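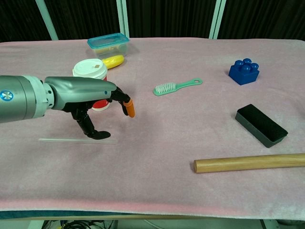
Notes from the Sirnora open day at the Tellness site, December 2021. Thread, mostly for people who asked about the arm cell.

1/ Format was short talks upstairs, then 20 minutes per group at each bench. I skipped the conveyor demo and stayed at the manipulation bench for two slots.

2/ Task: pick household items off a soft surface, one at a time, order chosen by the operator. Fleece cloth on the table, so everything sits slightly unevenly and the cloth can move with the object. Much harder than bare metal.

3/ Object set included a lidded paper cup, a toy banana, a brush, a large toy block, a dowel and a flat clear strip. The strip is the nasty one. Transparent, thin, very little edge to get a fingertip under.

4/ Figures from their handout, all for the current hand: 1,586 attempts logged since July, 1,411 successful. That is 89%. The handout rounds it to 90, which I would not.

5/ No split by object. I asked. Answer was that it exists and will go in the write-up. Until then the 89% says little, as a block and a strip are not the same problem.

6/ In my two slots: block and banana first try both times. Strip failed twice, then came up on the third with a good deal of fleece attached. They scored that as a success. I would want a separate column for it.

7/ Cup was full of dry rice in the first slot and empty in the second. Same grip setting for both. The empty one dented a little at the rim but stayed upright.

8/ Cycle time was slow. Long pause before each approach while the pose estimate settles. They said planning, not vision, takes most of it. No timings given.

9/ Khumalo had the next bench with a two-jaw gripper on boxed goods. Quicker, far narrower job. Not a fair comparison and they did not claim one.

10/ Zurnton are supposed to be taking a cell for returns sorting. Nothing on price. Guarding and stop categories got one slide, which was thin for an audience of plant engineers.

11/ Handout is paper only. I will type up the table when I get a minute. Parking was dreadful, use the north gate.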